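Equipment Planning for the Household Handling Program
Progress report to the Purnevix Fund, second reporting period
Prepared by Cosimo Benedetti, program manager, Tomach Laboratory
Sat 11 September

Purpose of this report

The Fund asked that the second report concentrate on equipment: what has been bought, what remains to be bought, and whether the approved budget will cover it. Research results will be reported separately after the February review.

Purchases to date

The program has placed two orders under the grant. The first covered hand-held grippers from Bravumon, together with spare fingertips and one set of replacement joints. The second covered storage and charging shelves for the tool room. Both orders were delivered complete, and both invoices have been forwarded to the grants office. No single purchase went above the $600 limit for items that do not need prior approval.

The fixed arm listed in the original proposal has not been ordered. Ong, the supplier named at that stage, has revised its price list, and its quotation is valid for only 90 days. We would prefer to request a new quotation once the work with the hand-held tools has shown what reach and payload the arm must have.

Current work

Handling of household containers is now the main activity. Large plastic bottles were moved up the schedule at the request of the advisory group, who felt that the earlier plan relied too much on small boxes. These items are useful for purchasing decisions as well. A wide, smooth, curved wall tests the opening of the fingers and the surface of the pads in a way that a box does not.

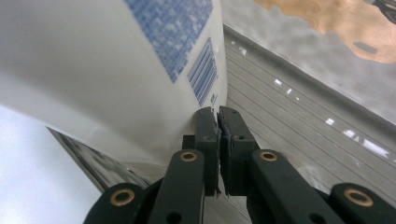 Figure 1. Two-finger gripper with its fingertips at the lower edge of a large white plastic bottle.

Wear and spare parts

The original budget treated fingertips as permanent parts. We now propose to list them as consumables, with a separate line for joints and linkage parts. The line would be set at $600 for the remainder of the grant and would be drawn down by the tool room against signed requests. Any balance left at closing would be returned to the Fund in the usual way.

Staff have also asked for a softer fingertip pad. Bravumon offers one, but it requires a different mounting plate, and the plate must be ordered with the pads. A trial set for one tool is included in the line above – no wider purchase is planned until that trial has been reviewed.

Decisions requested

We ask the Fund to approve the move of fingertips and joints to the consumables line, and to agree that the order for the fixed arm may be held until after the February review. Neither change alters the total award.

If the second request is approved, a revised purchasing schedule will be sent with the next financial statement. Questions on the figures may be directed to Mr. Benedetti at the program office.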